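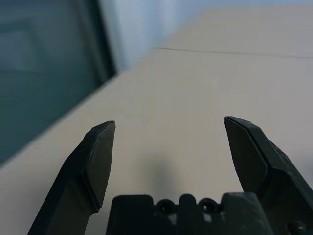
Item 1: finger faces and pads, checked before power-up.

Dual-arm bench cell, walk-round checklist with comments
Posted 13/01/2021 by the Vernora site inspector
Filed under: Workplace Safety > Robots & Automation

Sheet used: Murkix bench cell form, 79 lines. I have left out the ones that only ask whether another form was filled in.

1. Gripper fingers free of cracks and loose parts – PASS
Comment: Scratches and dust on the outer face of one finger. Scuffs are fine by me. The form says "good condition" and gives no limit for wear, so two inspectors could mark the same finger two ways. Write a limit.

2. Table clear before start – PASS
Comment: Check the seam between the table panels as well. The form doesn't mention it, and a seam that has lifted will catch a thin-walled box.

3. Only the listed work items on the table – PASS
Comment: One can, one clear plastic box. The task sheet from Clokby calls them "standard items" and leaves it there. Standard to whom? Put the sizes on the sheet.

4. Cables secured along both arms – COMMENT
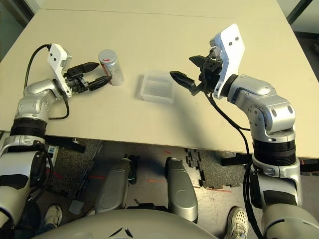 The form wants cables "neatly routed," and I have stopped accepting neat as a measurement. A loop has to be long enough for the joint to turn and short enough that it can't snag on the table edge or the other gripper. Run each arm slowly through its full reach and watch the loops, not the screen. If that hasn't been done since the last cable change, the box stays blank.

5. Arms can't meet over the shared area – NOT SHOWN
Comment: I was told the software prevents it. It may well. I asked for the test record and got a product leaflet from Vincze. A leaflet is not a test record.

6. Speed limit set for work with a person nearby – PASS
Comment: Set and locked. The key was in the lock, so see item 11. 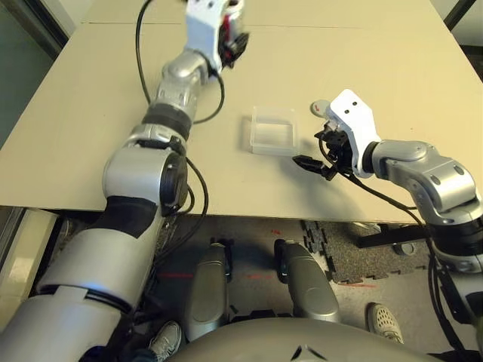 Vernora Automation Safety Team – Bench Cells and Shared Workspaces

7. Standing position for the attending person – FAIL
Comment: One person stands behind the robot during runs, and the form is happy as long as that person is "trained." Training doesn't tell you where to put your feet. Mark the position on the floor and write down how far the elbows swing back at full bend.

8. Floor level and free of trip points – COMMENT
Comment: Foam mat tiles over part of the concrete. Mat edges are a trip point whether or not the supplier calls them anti-fatigue. Either cover the whole standing area or take them up. Cables that hang below the table edge belong under this item too, and I would like them clipped.

9. Footwear – COMMENT
Comment: Sneakers. The site rule says closed shoes, so this passes on paper. I would ask for something sturdier wherever parts can fall off a table.

10. Emergency stop within reach – PASS
Comment: Pressed it 2 times from the standing position. Both arms stopped. The form asks only if the button is "present," and that tells me very little.

11. Keys and mode switch – FAIL
Comment: Key left in the lock. Same finding as in May.

12. Pinch points between the two grippers – COMMENT 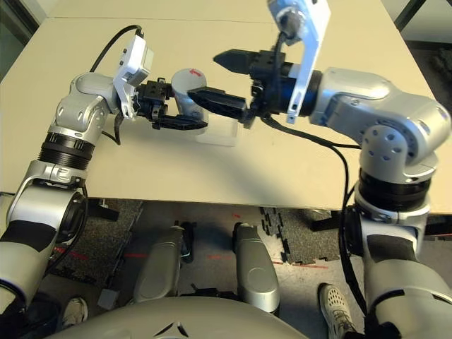 People reach in to straighten a part when both grippers are close to it. They know they shouldn't, and a sticker won't stop them. What helps is a dull rule that gets used every time: pause, wait for both arms to hold still, then reach. Add it to the start-up card, with a line for the operator's initials.

13. Incident log up to date – PASS
Comment: 132 runs logged and no near misses. I don't believe the second figure. A log that clean usually means small things aren't being written down, so please record dropped parts and unplanned stops as well.

Result: not cleared. Items 5, 7 and 11 to be closed before the next run with a person standing at the cell. Comments on 4, 8, 9 and 12 need a written reply.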